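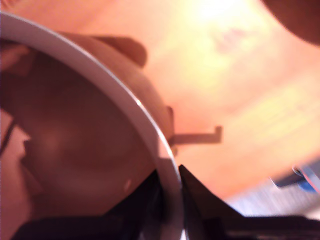

Close-up on a round white rim.

Grollum Street tea room gets its mornings back
28 August 2023

Good news for those of us who are no use to anybody before a hot drink: the Majimbun tea room on Grollum Street is going back to opening at 7 in the morning. If you've lived in Trurkbridge for any time at all you'll know it used to do that every weekday, right up until February, when a sign went up on the door saying 10 and a lot of us stood there reading it with our coats on.

I was one of those people. I'd been stopping in before the early bus for years, and I'll admit I took it a bit personally. The reason turned out to be pretty dull - the bakery that supplied the rolls had moved its delivery back, and the owners didn't want to open with nothing to eat on the counter. Fair enough, I suppose, although I'd have been perfectly happy with a cup of tea and yesterday's raisin bread (toasted, lots of butter).

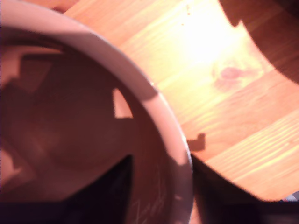

Anyway, a petition started going around in spring. It lived on a clipboard next to the register at the hardware store, and the plan was to get to 500 names. It stopped at 383, which I thought was a terrific showing for a petition about breakfast! The tea room said last week that it was plenty, and that they'd found a new supplier, Balov, out on the county road. Balov bakes overnight and can have everything at the back door by six.

So the new hours start right after the holiday weekend. Weekdays will be 7 to 4, Saturdays stay as they were, and Sundays are still a no. The menu is getting a small shake-up too. The cheese rolls are coming back, there'll be a poppy seed cake that I've heard good things about, and the oatmeal is gone, so if you're an oatmeal person, I'm sorry. Prices on drinks aren't changing for now.

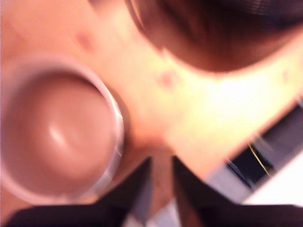
A clear, round rim catching the light.

One more thing, and it matters if you drive. The city is resurfacing the bottom end of Grollum Street during the first week of the new hours, so the spaces out front will be coned off until noon. The lot behind the old post office has room for 110 cars and it's free before nine. It's a short walk from there, uphill on the way in - take the steps by the laundromat if your knees are up to it.

I'll be at the window table if it's free.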